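The Bathroom Test
Three pairs of hand-held grippers, one sink and a great deal of soap

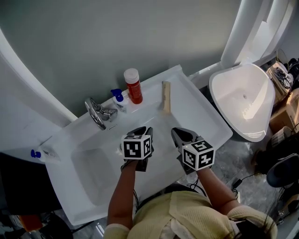
Shiuli Kanagaratnam has a theory that any gripper can look good on a lab bench. The bench is flat, the lighting is kind and the objects are usually blocks, which have never given anyone trouble. Her own comparison therefore takes place in a bathroom.

The rules fit on an index card. Wear a pair of hand-held grippers, one per hand, and do what a person does at a sink: move the soap, turn the faucet, pick up whatever fell over. The recordings go to Tahsin Mridha, who uses them to teach a pair of arms the same chores. If the hands make a mess of it, the arms will learn to make a mess of it, with great consistency.

Three designs made the December shortlist. The Osach is light and closes with a pleasant click, and it treats a pump bottle the way a toddler treats a cat. The Grinditus has softer fingers and a firm grip, along with enough weight that Rokeya Liyanage, after 40 minutes of tidying, asked whether she could be paid by the pound. The Prurna sits between them and is disliked by everyone a little, which in this business counts as a strong showing.

Kanagaratnam scored 400 attempts on each. The Prurna dropped things 17 times. She won't give me the Osach's number until its makers have seen it, but she did make a face.

Drops are only part of it. Each gripper carries a patterned cube so that software can work out where the hand is, and cubes have opinions about bathrooms. Turn a wrist too far toward the wall and the tracking wanders off. Mridha showed me one recording in which the left hand, according to the computer, spent several seconds inside the plumbing.

"On paper they're all accurate to a hair," he said. "Then you ask one to pick up a toothbrush."

I had a turn with the Prurna. Squeezing a trigger to close a pair of jaws is easy enough, and I was feeling quite gifted until I tried to push down a soap pump with one hand and catch the soap with the other – a job I have been doing without supervision since childhood. My best run took four tries. Liyanage kindly looked at her phone.

The next round adds a mirror cabinet and a roll of toilet paper. Kanagaratnam expects the paper to win.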